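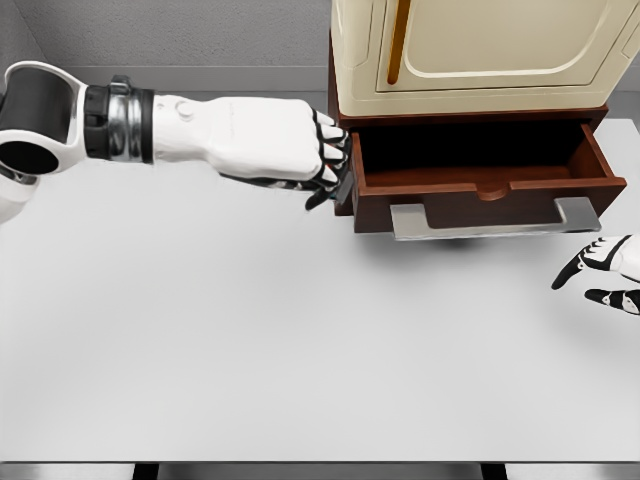
公共阅览空间的座位政策，长期以来被视为馆务细节，少有专门讨论。本文认为，座位的安排直接关系到公共图书馆能否履行其基本职责，应当纳入市级文化规划。一张浅灰白色的宽大桌面，背后是素净的浅灰色墙壁，这样的陈设并不昂贵，却足以让读者摊开报纸、地图与笔记，从容地工作一个下午。近年来，若干新馆热衷于展陈与装饰，可供长时间伏案的大桌反而逐年减少，这一趋势值得主管部门重视。

以博尔科夫比市为例。该市现有公共阅览座位953个，其中相当一部分为窄台或单人软椅，适合短暂停留，不适合查阅大开本资料。鲁斯塔德分馆改建之后，原有的长桌撤去17张，腾出的面积改作活动区。活动区自有其价值，但备考的学生、撰写申请材料的求职者以及整理家族文献的老人，由此失去了稳定的去处。

研究者谢尔·维克隆德曾提出，座位应按使用时长分类配置，并向公众公布各类座位的数量。笔者赞同这一主张。现行统计只记录到馆人次，不反映读者停留多久、因何离开，据此制定的改建方案难免偏重流量。

有意见认为，电子资源日益普及，大桌的需求必将下降。此说忽视了居住条件的差异。许多家庭并无独立书房，电子资料同样需要安静的场所与足够的台面方能使用。

笔者建议，市政当局在12月审议下一年度文化预算时，将阅览桌面的最低配置标准列为单独条款，并要求各分馆在改建前征询常驻读者的意见。相关费用可由现有家具更新经费列支，无须另设专项。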